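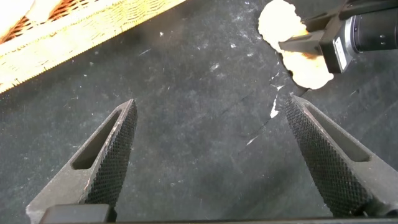
Gripper fingers over the bench mat, Sturkdale workshop

Help wanted: people to drive, fix and test a two-arm sorting robot

We are building a two-arm robot in a shared workshop in Sturkdale and we need 3 more people. The project is called Quezada. It has been going since last May and it is run by Emiliano Orellana, who rents the bench and pays for most of the parts. This is a call for participants and the places are unpaid. We cover bus fares and tea, and anything you buy for the build is paid back if you ask first.

What the project is

Quezada is meant to pick up ordinary household things and move them between baskets. We want it to cope with what you would find in a kitchen or bathroom, so we do not use test blocks. A person drives the arms by hand and the run is recorded. Later the recordings are used to train the software. The target for this stage is 3000 recorded picks, each one with a note of the object and whether it was dropped.

The arms are driven by Zuteck motors. The control box is a Takeck unit bought second-hand, and the manual is missing several pages. If you have worked with one before, please say so in your message.

Thin rims are what we are working on at present. A bowl or dish has to be taken by the edge, with one finger on each side, and the driver has to judge the angle from the wrist camera. Smooth dishes are harder than anything woven or ribbed. We would like someone patient to take over this part and write down which approach angles hold.

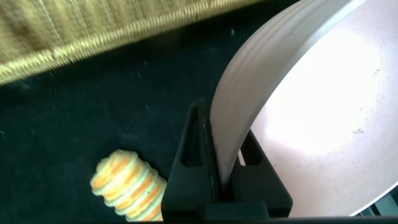

What we need

Driver, two places. You will sit at the controls and do picks, usually for an hour at a time with a break. No experience needed. You should have steady hands and not mind doing the same thing many times. New drivers get two practice sessions before anything is recorded.

Mechanic, one place. You will look after the grippers, the brackets and the cables. You should be able to use a drill press and a tap set safely, and read a simple drawing. The fingers need checking for play at the start of each evening, and the cable runs along both arms want doing again properly. At the moment a cable can get in the way when an arm reaches over a basket.

Both roles include setting out the baskets. The objects are changed between runs from a written list. We use things like a hand mirror, a ribbed bowl, a bar of soap, an aerosol can, fruit and bread.

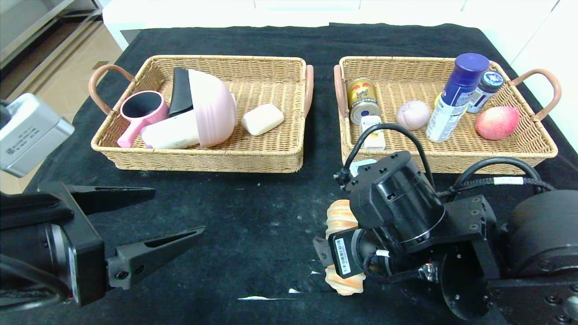 Drivers work from the same list, so the order of picks is the same whoever is at the controls. If you think the list is wrong, tell Emiliano at the end of the session and it will be changed for the next one. Please do not change it halfway through.

When and where

Tuesday and Thursday evenings, and one Saturday a month. Sessions are 3 hours. We ask people to come to at least one a week for 8 weeks. The workshop is on the first floor and there is no lift, but there is a handrail on both sides. You need to be 18 or over to use the machine tools. Drivers can be 16 with a signed form.

Wear closed shoes and tie long hair back. Keep your hands off the table while the arms are powered. The stop button is on the left of the driver's seat and anyone in the room may press it.

Small jobs are also open to people who can only come once or twice. The work mat is scratched and has a long line across it, and we want a new one cut and fitted. The budget for this and other bench repairs is £300 in total.

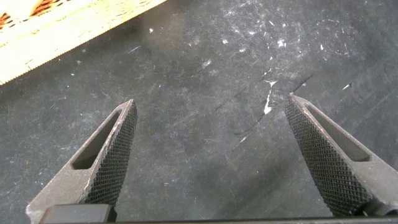 We would also be glad of someone who can label recordings at home. You would need your own computer and a fairly good connection. It takes a couple of hours a week and the files are sent out in batches.

How to apply

Write to Emiliano Orellana through the Sturkdale workshop message board, under Quezada. Say which role you want, which evenings you can do, and anything you have built or repaired. A few lines will do. We do not need a CV.

Messages should reach us by 2018-03-31. Everyone who writes will get a reply, and we will ask you to come and watch one session before you decide.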